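Move-out kitchen walkthrough, Unit 15, with my comments

I do these the same way every time. Start at the door, go left, end up back at the door, and write the comment while I'm still standing in front of the thing. If I save the comments for the truck I forget half of them! Items are marked OK, FIX or ASK. ASK means somebody other than me gets to decide.

1. Smoke alarm, hallway side of kitchen. OK.
Pressed and held the button, good and loud. The date on the back is still inside the ten years. I'd put in a new battery anyway before the next folks move in.

2. Outlets along the counter. FIX.
The one closest to the sink doesn't trip when I push TEST. It clicks (sort of) but my little plug-in lamp stays on, so that one fails. The others trip and reset fine. Cosimo has replacements in the shop and it's a quick job with the breaker off. Please label the breaker while you're down there, I had to guess.

3. Counter edges and corners. OK.
Ran my hand along the whole front edge. No splinters and nothing lifting.

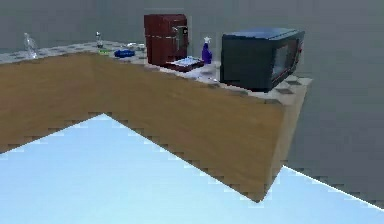
4. Under the sink. FIX.
Slow drip at the shutoff, cold side. I put a dry paper towel under it, went and did the bedrooms, and came back to a wet spot the size of a quarter. Snug up the packing nut first, and if that doesn't do it, swap the valve. The cabinet floor isn't soft yet -- let's keep it that way. Also, whoever left the drain cleaner under there, it goes up high or it goes out the door.

5. Range anti-tip bracket. ASK.
I tipped the range forward a little and felt no catch at all. Either the bracket's missing or the back foot never got slid into it. Rawan says the Carbone ranges came with brackets in the box, so there may be one in the storage room. I'd really like this done before anybody with small kids signs a lease. Budget for it is $60 and I doubt we'll use it all.

6. Hot water at the tap. OK.
Let it run a full minute, then checked it with the thermometer. Fine, and no rusty color either.

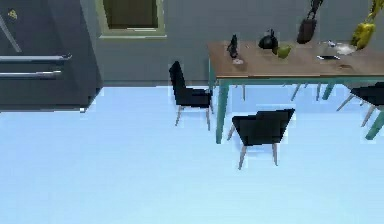
Gisela Rathjen
Unit inspections, Plestorora Property Care

7. Refrigerator. OK, with a note.
Door seals pass the dollar bill test on all sides (close the door on a bill and tug, it should fight you a bit). Cord is in good shape. Pull it out and vacuum the coils at turnover, every single time please, because the last one I pulled out in this building had a regular sweater back there.

8. Tall cabinets. FIX.
These need to be anchored to a stud. I open the doors and give a gentle pull at the top, and if I feel any movement at all it goes on the list. This one moved. One screw was in drywall and nothing else. Handles are tight, so no complaints there.
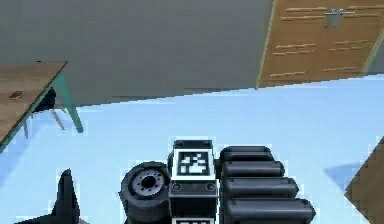

Tall cabinet, wood-grain front, silver handles.

9. Floor. OK.
No raised edges where the kitchen meets the hall. I shuffle across in socks to check, which looks silly but you find everything that way.

10. Tables and loose furniture. OK.
Only matters in furnished units like this one. Lean on each corner, look at where the legs join the top, and tighten whatever wobbles. Then get the soaps and cleaners off to a shelf kids can't reach.

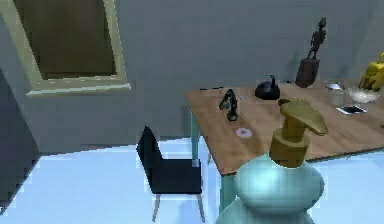 Table with the soap dispenser in front.

11. Window over the sink. ASK.
Opens, stays open, locks. The screen has a tear in the lower corner, and Aldo wanted to do all the screens together in October. Fine by me if it waits.

Work order for items 2, 4 and 8 is number 2875. Item 5 gets its own once Rawan has looked in storage. I'll come back for the recheck at 9:30 in the morning, so leave the key in the lockbox and please leave the water ON this time.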